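Piddale Bindery Notebook
12 June 2020
Posted by the Clunwood bench

Search this notebook Search

We use cookies to remember your settings. OK / Find out more

Paste day again, and I'm writing this up while the second pot cools so that I don't repeat what I did in April, when I trusted my memory and lost a whole batch to lumps. For anyone reading over my shoulder: we are still working through the Jesthorpe hymnals, and the question for this week is whether the wheat starch paste should be cooked thicker and thinned afterward, or cooked at brushing strength from the start. I have gone back and forth on this for years and I'd dearly love to settle it, at least for our own bench and our own water.

Batch one was 27 grams of starch in 275 ml of water, soaked overnight in the small pan, then brought up slowly and stirred the whole time with the flat wooden spoon (please, please put it back on its hook, I spent far too long hunting for it). It turned from milk to something like custard fairly suddenly, as it always does, and I kept it going on the lowest heat for 16 minutes after that. It went glossy and pulled away from the sides nicely. I strained it twice. The first pass left a little skin behind in the sieve and the second left nothing I could see.

Batch two had the same soak and the same pan, but I used a good deal more water and stopped sooner. It brushed out beautifully for the first few leaves and then I began to notice the repair tissue wandering a little under the brush, and the edges of the old paper cockling more than I like. I pressed those leaves between blotters with the heavy boards on top and will look at them in the morning. I have marked the blotters in pencil so they don't get mixed up with the others.

My feeling so far is that the thick one, thinned a spoonful at a time, gives much better control on these soft papers. The Jesthorpe sheets drink up water like a sponge, particularly down at the spine folds where the old glue has come away, and anything wet gets pulled straight in. On the sturdier pages at the back of the book I couldn't find much difference between the two, and I did try, several times over, because I was enjoying myself.

The Sqalli tissue came, by the way! I ordered the lighter weight by mistake and was cross with myself for a whole afternoon, but it is lovely stuff and I think we should keep it for the title pages, where the heavier one would show. It tears with a good long feathery edge if you draw a wet brush line first and give it a moment. Grain direction matters more with this one than I had expected, so test a scrap before you commit to a long strip. 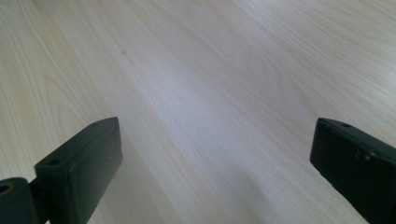 I also went back to the loose endpapers, which I'd been putting off. They have a strong curl toward the old cover side, and I gave them a light misting and an hour under felt before trying any paste at all. Seven of them are flat enough to work on now. The rest can have another turn tomorrow, and if they are still sulking after that I'll try a longer rest with the damp blotter, the way we did with the Clunwood ledgers.

Still to do: wash the sieve before it sets like concrete, cut more blotters, label both jars with today's batch, and check the leaves under the boards before anybody lifts them. The thick paste is on the middle shelf of the fridge with a lid on. It should be fine for a few days, but give it a sniff first, and if it has gone thin or sour throw it out and start a fresh soak.

Get the Piddale notebook by email
Enter your address Subscribe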